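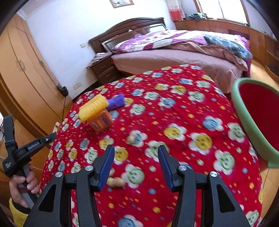
A red fleece blanket with a flower print.

How to Wash and Store a Fleece Blanket

Plenance Home Notes
Updated June 15, 2023

Polyester fleece is easy to wash and easy to ruin. Most of the damage comes from heat and from washing it with the wrong things. The steps on this page are for ordinary polyester fleece throws and bed blankets. If yours has a sherpa backing, a wool content, or wires in it, go by the label.

What you need

A washer with a cold or cool cycle
Liquid detergent, the plain kind
White vinegar (optional)
A soft brush, such as an old baby hairbrush or a clean nail brush
A drying rack, clothesline, or two chairs
A cotton bag or an old pillowcase for storage

You don't need fabric softener. Softener coats the fibers and makes fleece feel greasy after a few washes. It also makes lint and hair cling. Dryer sheets do the same thing, more slowly.

Step 1. Check the label and the edges

Look for the washtub symbol and the dots on it. One dot means cold. If the label has been cut out or has faded, treat the blanket as cold wash, low dry.

Run your hand along the edges. Blanket stitch comes loose at the corners first, and a loose loop will catch on anything in the washer. Tie it off with a matching thread before you wash. Fleece with a plain cut edge doesn't fray and can go in as it is.

Step 2. Shake it out

Take the blanket outside and shake it hard, then fold it over a railing and brush both sides. Brush in one direction. If you have pets, go over it with a damp rubber glove first. The hair rolls up into clumps that you can pick off.

Do this every time, even if the blanket looks clean. Whatever you leave on it goes into the washer filter or comes back out stuck to the blanket.

Step 3. Treat stains

Put a drop of liquid detergent on the spot, work it in with your fingers, and leave it for 20 minutes. Don't scrub with a stiff brush. Scrubbing raises the pile and leaves a dull patch that shows more than the stain did.

For candle wax, put the blanket in the freezer for an hour and flake the wax off with the back of a spoon. For chewing gum, same method. Never iron fleece to lift wax. The fibers melt.

Grease takes two rounds. Use dish soap for the first one and rinse it well before you go on, or you'll have suds everywhere.

Step 4. Test dark and red colors

Red, navy, and black can let go of some dye in the first few washes. Wet a corner, press it with a white paper towel, and look at the towel. If there's color on it, wash the blanket alone. We wash reds alone for the first three washes whatever the towel shows.

Prints are usually more stable than people expect, but the pattern on a cheap throw may only be on one side, and that side will wear first. Fold it print side in when you load it.

Step 5. Load the washer

A queen-size fleece blanket takes up more room wet than dry. Fill the drum no more than two thirds. In a top loader, arrange the blanket in a loose ring so the weight is even. In a front loader, just feed it in without wadding it.

Keep these out of the load: towels, anything with a zipper, anything with hook-and-loop tape, new socks. Towels are the worst. They shed, and fleece holds on to every bit of it.

Use half the detergent you would use for a normal load. Set the washer to cold and gentle. If you can choose the spin speed, choose 400 for a thin throw. A thick bed blanket can take more, up to 1,000, but check it for hard creases when it comes out.

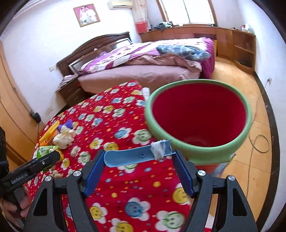 If the blanket smells musty, add half a cup of white vinegar to the rinse compartment. The smell of the vinegar goes away as the blanket dries. Don't use vinegar and bleach in the same load, and don't use bleach on fleece in any case.

Washing by hand

A bathtub works better than a sink. Run a few inches of cool water, stir in a spoonful of detergent, and push the blanket down with your hands until it's soaked through. Press and release for five minutes. Drain, refill, and press again until the water runs clear. It usually takes two rinses, or three with a dark color.

Don't wring it. Roll it up from one end and kneel on the roll to push the water out.

Step 6. Dry it

Air drying is best. Fleece holds very little water after a spin, and a throw will dry on a rack overnight in most rooms. Hang it over two bars with a gap between them so air can get through the middle. Keep it away from radiators and space heaters.

If you use a dryer, set it to the lowest heat and take the blanket out when it's still slightly damp. Clean the lint screen before and after. High heat makes the tips of the fibers fuse into tiny hard beads, and you can't undo that.

Step 7. Brush the pile

Once it's dry, lay the blanket on a bed and brush it lightly. If it has pilled, use a fabric shaver on the lowest setting and keep the cloth flat and tight. The Nultik shaver we keep in the laundry drawer is fine for this, and so is any other with a guard over the blade. Without the guard it will cut a hole.

Step 8. Store it

Fold it loosely or roll it. Put it in a cotton bag or pillowcase and keep it on a shelf or in a drawer. Plastic bins are all right if the blanket is completely dry. Vacuum bags save space but leave the pile flat for weeks, and on a thick blanket it may never come all the way back.

We put ours away in March and give them a wash first, so they're ready when it gets cold again.

How often to wash

A throw on a couch: once a month in use.
A blanket on a bed, over a sheet: every six weeks.
A pet's blanket: weekly.
A guest blanket: after each guest.

Common problems

The blanket feels stiff. Too much detergent was left in it. Run it again with no detergent at all.

Static. Hang it in the bathroom during a shower, or mist it lightly with water.

White lint all over it. Tumble it on the no-heat setting for 16 minutes, then use a lint roller on what's left.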